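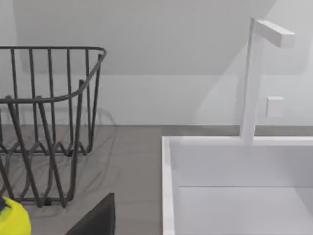
Speaker notes: Recording infant feeding and sleep across shifts
Maëlys Tessier, Drukcombe Nursery, 6 November 2025

Slide 1. Scope
Infant room only, children under 18 months. Toddler rooms use a different log and I won't cover it. Handouts are at the door. Sandrine Coste takes licensing questions at the end.

Slide 2. Where the data come from
524 daily sheets, reviewed in April. Each sheet has four fields: time of feed, amount taken, sleep start, sleep end. A sheet counts as complete only if all four are filled in and initialed. Diaper changes were logged separately and are left out.

Slide 3. Main result
Nearly 80 percent complete. Most of the gaps fall in the half hour on either side of the midday shift change. Sleep end is the field most often blank. Amount taken is second.
Pause here. Ask how many rooms change staff while infants are asleep.

Slide 4. Why sleep end goes missing
The person who put the child down has left. The person who picks the child up assumes the entry was closed. Paper sheets stay on the clipboard by the cribs, but the handover talk takes place at the door. 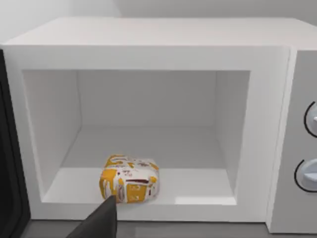 Slide 5. Revised handover
Outgoing caregiver reads every open entry aloud. Incoming caregiver repeats the child's name and start time, then initials. Open entries are circled in red. Handover moves to the crib side. Allow five minutes, with both staff counted in ratio.

Slide 6. Paper or tablet
We tried Sketau in one room. It will not save a feed without an amount, and that fixed one field. It does nothing for sleep end. Parents liked the pickup summary. Skip the screenshots if we are past the half.

Slide 7. Limits
One center, one season, no comparison room. Initials show that someone signed, and no more than that. Do not quote the completion rate as a safety figure.

Slide 8. Next
Same review with the new handover, same four fields. Blank sheets available from Sandrine. Questions.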